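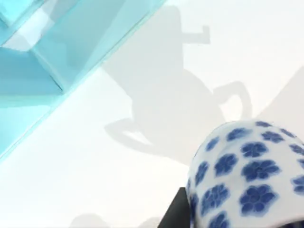 I put off buying the Widerham kitchen scale for the better part of a year, mostly out of stubbornness. My old spring scale came from my grandmother's pantry, and I had a soft spot for the way its needle wobbled before it made up its mind. Then I started baking bread every weekend (blame my neighbor Odette Hervieu, who left half a rye loaf on my porch in February and wouldn't give me the recipe in cups), and the wobble stopped being charming.

So, the Widerham. It's flat, it's light, and it wakes up the moment you press the button, which already puts it ahead of the Joly I borrowed from my sister. The readout goes up to 3,014 grams before it gives you an error. The box promises 3,000, so I suppose I'm getting a little bonus! I tested it with bags of flour and a lot of patience, and I'd still treat the number on the box as the limit.

What I love most is the tare button. It's big, it's on the front, and you can hit it with a floury knuckle. I set my mixing bowl down, press once, pour in 1,000 grams of flour, press again, add the water, and so on down the list until there's dough and only one bowl to wash. On the Joly I was forever pressing the wrong thing and switching from grams to ounces halfway through the salt.
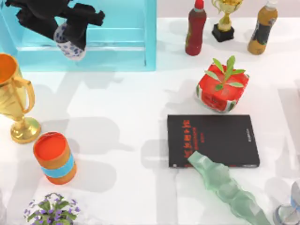 Small amounts are where it gets fussier. Yeast and salt go in by the gram, and below 2 grams the Widerham sometimes just sits there at zero, as if it hasn't noticed. My way around it is to measure the yeast into a little dish that's already on the scale, adding it in one quick tip and not a pinch at a time. If you make a lot of candy or weigh spices, you'd probably be happier with a second, smaller scale for that.

The other grumble is the auto-off. You get two minutes, and if the phone rings while you're scraping out the honey jar, your running total is gone. I wrote to the company about it and got a very kind reply from a Quentin Charpentier, who told me to hold down the unit button for five seconds when it starts up. That stretches it to six minutes, and I do wish they'd printed it in the booklet.

Cleaning is a damp cloth and nothing more. The batteries are the ordinary kind from the drawer, and I'm still on the first set. Would I buy it again? Yes, happily, and I've already ordered one for my sister, who can have her Joly back too.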